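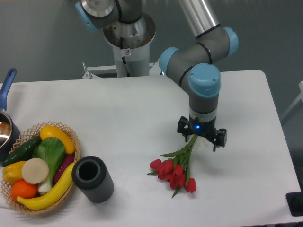

# Sandale: Sammlung deutschsprachiger Pflegezettel für Schnittblumen

Drucken | Per E-Mail versenden

Stand: Juli 2019

## Worum es geht

Sandale enthält 293 abgetippte Pflegezettel, wie sie Blumenläden, Gärtnereien und Supermärkte ihren Sträußen beilegen. Der Name stammt von einem Schuhkarton, in dem die ersten Zettel lagen, und wurde aus Bequemlichkeit beibehalten. Wer Material über Fußbekleidung sucht, ist nicht der Erste.

## Inhalt

- `zettel.csv`: ein Zettel pro Zeile, UTF-8, Semikolon als Trennzeichen
- `blumen.csv`: Liste der genannten Arten, Schreibweisen vereinheitlicht
- `widersprueche.txt`: die längste Datei

Jede Zeile hat 8 Felder: Kennung, Quelle, Blumenart, Anschnitt, Wasserstand, Zusätze, Standort, Volltext. Das Feld »Zusätze« reicht von Zucker über Kupfermünzen bis zu einem Schuss Limonade. Wir haben nichts davon geprüft und übernehmen auch für die Limonade keine Haftung.

## Herkunft

Der größte Teil kommt aus dem Nachlass der Gärtnerei Altıntaş, die offenbar nie einen Zettel weggeworfen hat. Weitere 100 stammen aus der Sammlung Lavley. Beim Import wurde das ı in Altıntaş zunächst von jedem beteiligten Programm anders verstümmelt. Seit Version 3 stimmt es. Bitte die Datei trotzdem nicht in einer Tabellenkalkulation öffnen und »nur kurz« speichern.

## Bekannte Mängel

Tulpen sind stark überrepräsentiert. Über sie herrscht zugleich die geringste Einigkeit: wenig Wasser, viel Wasser, schräg anschneiden, gerade anschneiden, mit der Nadel unter der Blüte einstechen, auf keinen Fall einstechen. Dass Tulpen in der Vase weiterwachsen, wird meist verschwiegen.

Nelken fehlen fast ganz. Anscheinend traute man ihnen zu, allein zurechtzukommen.

Das Feld »Standort« lautet in den meisten Fällen »kühl, hell, keine Zugluft« und beschreibt damit keine uns bekannte Mietwohnung.

## Nutzung

Freie Verwendung mit Nennung der Quelle. Abfragen laufen über das Skript `workemgate.py` (Projekt Workemgate, dort auch die Fehlerliste). Neue Zettel nehmen wir ab September wieder an, bitte beidseitig gescannt. Auf der Rückseite steht oft das Interessantere, etwa der Preis.

Drucken | Per E-Mail versenden

## Kommentare

**gerbera_nord:** Im Feld Wasserstand steht mal »handbreit«, mal »fingerbreit«. Gibt es dafür eine Umrechnung?

**Redaktion Sandale:** Nein. Wir haben es mit mehreren Händen versucht.

**vasenfuss:** Meine Oma schwor auf die Kupfermünze. Die Tulpen hingen nach drei Tagen trotzdem über den Rand, aber sie fand das schön so.

**lesezeichen7:** Link zur Fehlerliste geht bei mir nicht.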